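Search this repository
Go to file

# lultcombe-flat-track-results

Lap and finish data from the Lultcombe short track motorcycle series, typed up from paper sheets that spent a winter in Birutė Petrauskas's garage next to a leaking can of chain lube.

## What's in it

One CSV per race night, 9 in all. Columns: `rider_no`, `class`, `heat`, `lap`, `lap_s`, `status`. There are 3000 lap rows. Rider numbers go up to 200 and skip wherever they feel like it.

## Known problems

- The August file has two riders numbered 100. Both insist. I kept both and added a suffix.
- `status` can be DNF, DNS or "sulking". The last one is Birutė's and I have left it alone.
- Zakaria Cup heats were hand timed, so treat the second decimal as decoration.
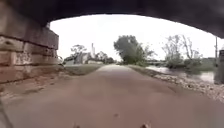
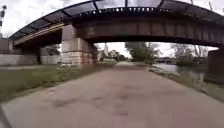
## Loading

Any spreadsheet will do. If yours turns lap times into dates, set `lap_s` to text first. The Truvell timing export uses semicolons; everything else uses commas.

## Corrections

Open an issue with the race night, the heat and a scan of your sheet. "I know I beat him" is not a scan.

## License

Use it for whatever you like. Credit the Skurometti timing crew — they stood in the dust for it.

Comments

**Augustina Ankrah:** Heat 4 of the August night has me finishing before I started. Flattering, but please fix.

**tt_left:** Any chance of the practice laps?

**Birutė Petrauskas:** Those were on the sheet under the can.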